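Ticket: Duplicate entries and missing covers after import
Product: Skosatach Collection Manager, desktop version
Status: Resolved
Priority: Normal
Opened by: Baptiste Comics Archive

Summary

We keep a catalogue of superhero comics, annuals and related toys. In May we moved it from an old spreadsheet to Skosatach. The import finished without an error message, but a number of issues now appear twice and the cover scans for one whole series are blank. We need the list right before we send it to Uton for the insurance renewal.

What we expected

One record per copy owned, each with its cover scan, condition grade and storage box number.

What we got

36 records are duplicated. In each pair, one record has the grade and the other has the box number. Neither has both. All of the duplicates are from the Grirnska reprint series, which restarted its numbering part way through its run. The missing covers are from the same series. Toys and annuals came across correctly, with their notes and pictures.

Steps taken before opening the ticket

1. Closed the program and opened it again. No change.
2. Ran Check Catalogue from the Tools menu. It reported no faults.
3. Deleted one duplicate by hand and copied the box number across. This worked, but the duplicate came back after the next sync.
4. Turned sync off and repeated step 3. The duplicate stayed away.
5. Opened the cover folder outside the program. The scans are all there and open normally.

We have left sync off for now.

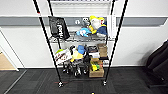 Plush toys on the upper wire shelf.

Reply from support, 10:40

Thank you for the detail. Step 4 is useful, as it tells us the extra records are held in the sync copy as well as on your machine. Please do not delete any more by hand until we have looked at this.

Could you send the first few rows of the spreadsheet for the Grirnska series, including the heading row? Please also tell us whether the issue numbers were typed as plain numbers or with a volume number in front.

Reply from customer, 11:25

Rows attached. It is a mix. The older entries were typed as plain numbers. When the series restarted we began putting the volume first, so issue 15 of the second volume is "2/15". Someone later went back and added the volume to the first run too, but on a second sheet. The first sheet has the grades and the second has the boxes. Both sheets were in the file we imported.

Reply from support, 13:10

That explains the pairs. The importer reads every sheet in the file unless told otherwise. It matched your other series across the two sheets because the issue numbers were the same on both. For this series it saw "15" and "1/15" as different comics and made a record for each.

The covers are a separate fault with the same root. The program looks for a scan named after the issue number, and a forward slash cannot be used in a file name. Your scans use a hyphen, so no match was made.

Please try the following, in this order:

1. Leave sync off.
2. Make a backup from File, Save Backup Copy.
3. In the spreadsheet, put the volume in a column of its own on both sheets. Leave only the issue number in the issue column.
4. In Skosatach, select the Grirnska series and choose Remove Series Records. This does not touch your scans.
5. Import the corrected file. On the second screen, tick Match On Volume And Issue.
6. Under Covers, set the name pattern to volume, hyphen, issue.
7. When the list looks right, turn sync on and choose Replace Online Copy. Do not choose Merge, or the old records will return.

Reply from customer, 16:05

Done as far as step 6. The duplicates are gone and grades and boxes are now on the same record. All covers show except six. The import stopped for a while at 100 per cent before it closed, roughly two minutes, but it did finish.

The six without covers are all variant covers. Their scans have a letter on the end of the name.

Reply from support, 16:30

The pause is normal on a first import with scans, as the small preview pictures are made at that point.

For the variants, open each record and type the letter in the Variant box, then press Refresh Cover. If you have many more to add later, the letter can go in its own spreadsheet column and the importer will read it.

Reply from customer, 17:15

All six now show. Sync turned on with Replace Online Copy, program closed and opened twice, and no duplicates have come back — checked on the laptop as well. The list has been exported for Uton. Please close the ticket.

Closing note

Cause: mixed issue numbering across two sheets, and a cover name pattern that did not match the scans. Fixed by correcting the file and importing the series again. A request has been logged for a warning when the import file holds more than one sheet.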